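Forums > Manipulation > Software and Perception > Bag-over-stand task: pose jumps on the second gripper
Last updated January 12, 2025

Bag-over-stand task: pose jumps on the second gripper

kutness_bench
We're collecting two-handed demos with hand-held grippers, putting a cloth bag over a wire stand on a foam sheet. Pose comes from the Wodarum tracker, then everything goes through the Nernberg replay tool before training. Out of 56 demos, 18 get rejected on replay because the right gripper's pose jumps sideways in the middle of the lift. The left one is mostly clean. Calibration was redone in May and again last week with no change. Has anyone seen this?

dropbear_ik
What's the rejection threshold set to? The Nernberg default is tight for cloth work. We loosened ours and got most of our episodes back.

kutness_bench
Default, 2 cm between consecutive samples. I could loosen it, but the jumps are real. On replay the arm twitches at the same spot.

tarpaulin
Don't loosen it. You'll train on the twitch and then spend a month blaming the policy. Can you post the view from the head camera at the point where it goes?

kutness_bench
Near enough to the point. Left is holding the bag up over the stand, right is waiting near the edge of the foam.
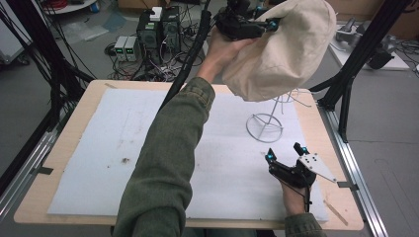
Re: pose jumps on the second gripper

tarpaulin
Are you using the cyan markers for finger opening, or are they feeding the pose as well? I can see two on top of each finger of the right gripper and only a small one on the side of the left. If the pose solver gets the finger markers, the colour blobs can swap between fingers when the gripper closes. That would look like a sideways jump.

kutness_bench
Opening width only, as far as I know. I'll check the config.

dropbear_ik
I don't buy the marker swap. A swap would flip back within a sample or two. I'd look at your timestamps. If the two gripper streams are stamped on arrival, one of them can stall and catch up in a lump. We had exactly that with the Vergara driver.

tarpaulin
A stall would give you a flat section and then a jump along the direction of travel. He said sideways.

dropbear_ik
Depends which way the hand was travelling. Plot it before arguing about it.

kutness_bench
Checked both. Timestamps are even on both streams, no stalls. The config had the finger markers enabled as a pose correction for the right gripper only, left over from an older task. Turned it off and reprocessed the same demos. Rejections went from 18 to 2.

tarpaulin
Good. Are those two the same kind of jump?

kutness_bench
No, slower drift, both near the end of the episode. I've left them out for now.

dropbear_ik
Fair enough on the markers. I'd still loosen the threshold for the cloth phase, the default was written for rigid pick and place.

tarpaulin
Still disagree. Make it a per-phase setting if you must, and log what it lets through.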